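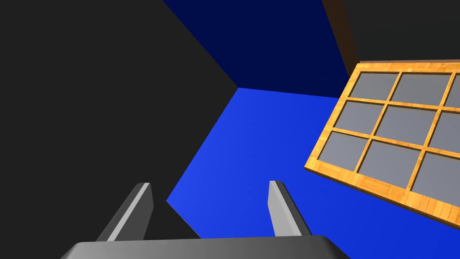
Open day at Hedov, Fernow building: the kitchen demonstration

Forum: Visits and Events
Thread 2317

Ilham Saber
Posted 5/13/18

I promised to write something for the people who could not come to the open day at Hedov, so I will try. Please forgive my English in the long sentences.

We were a small group and we registered at the desk in the Fernow building, then went up to room 1314. The demonstration was of Wemby, their program for practicing kitchen tasks in simulation. One big screen, two smaller ones, and a table with the keyboard where Abdelaziz was working. He spoke fast but he answered everything.

The task was the cupboard doors. These are doors with many small panes and thin wooden bars between them, and you look along the gripper from above, almost as if it were your own hand. I found it hard at the beginning to understand which way was up. Abdelaziz told us that most visitors need some minutes for this, and that he also needed them in his first week.

What I liked: he did not prepare only the good runs. He let us choose the starting position of the arm, and he started again when somebody asked. In my turn I asked for 9 runs in a row with the same door, and the arm opened it in all except 2. In one of the bad ones it pushed the handle with the outside of a finger and then stayed there until the time was over.

What I liked less: there was no real arm in the room. The invitation said "demonstration of manipulation" and I think several of us expected a machine. I asked about this and the answer was that the hardware laboratory is closed to visitors until September.

pane_by_pane
Thank you for writing this, Ilham. I was two rows behind you. I had the same thought about the invitation, and I was more annoyed than you. I took a train for three hours. If it is only a simulation they can put it on the website and I can look at it at home.

Ilham Saber
I understand. But at home you cannot ask for the starting position to be changed. For me this was the useful part.

kettle_nine
Was the contact with the handle believable? In the program that we use at work, the fingers slide through thin bars if you are not careful with the step size, and then every result is too optimistic.

Ilham Saber
I did not see a finger pass through anything, but I was looking mostly at the big screen and I am not a specialist in this. Abdelaziz said that they make the time step smaller when the fingers come near to an object. I did not write down the value, sorry.

I can show you what kind of target it is. The pull on this door is a white bar, and near the edge there is also a small round knob, so the arm has to choose the right one. With the gripper open, the bar is between the two fingers. There is a faucet on the other side of the door, and the lady next to me asked if the door can hit it. She was told that the program reports every collision, also the ones that do not stop the task.
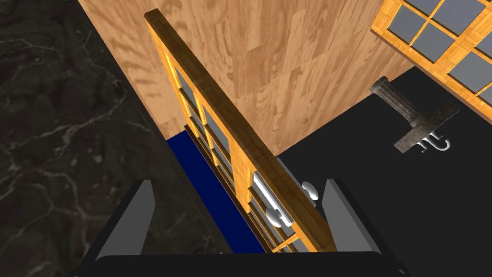

Moataz Ghoneim
I do not agree that the knob makes the task difficult. The program knows the position of each object from the beginning, so the arm has nothing to choose. I asked exactly this in the afternoon group and was told that on that day they used the known positions and not the camera. It is a fair way to test the movement, but then please let us not say that the robot "finds" the handle.

Ilham Saber
In the morning group this was not mentioned, or I missed it. Then I take back the sentence about choosing. Did you see other doors in the afternoon?

Moataz Ghoneim
The same type, and one drawer. The drawer went better. A door moves on a circle and the fingers have to turn with it, and there I saw the grip slip two times.

kettle_nine
That agrees with what we see at work. Drawers are kind to everybody.

pane_by_pane
So is it worth going in September, if the laboratory is open?

Moataz Ghoneim
I would go, but write to them first and ask if visitors may see the arm moving. Ask for the answer by email.

Ilham Saber
I will write to Hedov this week and put the answer in this thread. If somebody has more questions for Abdelaziz, leave them here before Friday's mail, or better, send me a message and I will add them to mine.

kettle_nine
The value of the time step, please. And if the collision reports can be downloaded.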